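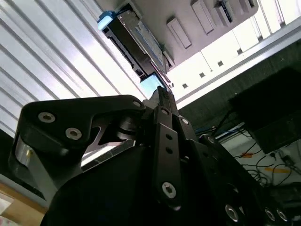 *Gripper beneath the overhead panel, bench cell, May.*

Morning, 8:40. The equipment budget for the coming year is to be submitted before the end of the month, and I have set aside the day to put the figures for the bench cell in order. Charalambos Moschos joined me for the first hour with the maintenance record.

The main question remains whether to purchase a second gripper or to keep the present one in service and hold a stock of parts. The present unit is sound. Mr. Moschos went over the linkage and the screws and recorded no fault. His concern is the time lost whenever the unit must be taken down for service, as the cell then does no work at all. On two occasions this spring the Sirnholm trials were put back for that reason, and the department was asked to account for the delay in writing.

Three quotations are now in hand. Clindden offers the lowest price at 1741, with delivery included but no spare fingers. Deltard is higher and includes fingers and a service visit. Tedesco has quoted for a complete replacement of the wrist assembly, a larger purchase than was requested, and I have written to ask for the gripper as a separate item. I do not expect the answer to change the order of preference, but the purchasing rules require that like be compared with like.

Cabling was not included in last year's request and was paid for out of general supplies, to the displeasure of the accounts office. I have therefore given it a line of its own, together with tags and a covered tray for the side of the bench. The black and blue cables by the large black box should be traced and listed before any order is placed. Mr. Moschos has agreed to prepare the list.

Afternoon, 3:15. Reply received from Tedesco. The gripper can be sold separately, but the lead time is longer than that of the other two firms and would carry delivery past the start of the next Sirnholm series. I have noted this in the comparison sheet and left the firm's price blank until it is confirmed.

My recommendation, as it stands this evening, is to request funds for the Clindden unit, with spare fingers entered as a separate cost. Should the total then come within a small margin of the Deltard offer, the service visit would decide the matter in Deltard's favor. Clindden has been asked for the price of the fingers. The cover letter is drafted except for the total.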